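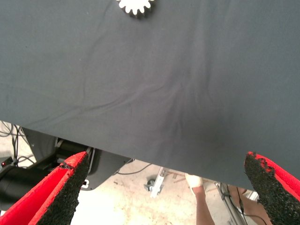

Budget season again, so I've been living in spreadsheets! The big line for next year is a second arm, and I have two quotes in hand – Korent's is $3,172 higher than Brillard's, but it includes spare fingers and Brillard's doesn't. We go through finger pads faster than I'd planned for (I'd put down $80 for the whole year, oops), so I've moved that line up to $2,000. Lead time is 9 weeks either way. If your group wants table time on the new one, please send me your hours before the end of March.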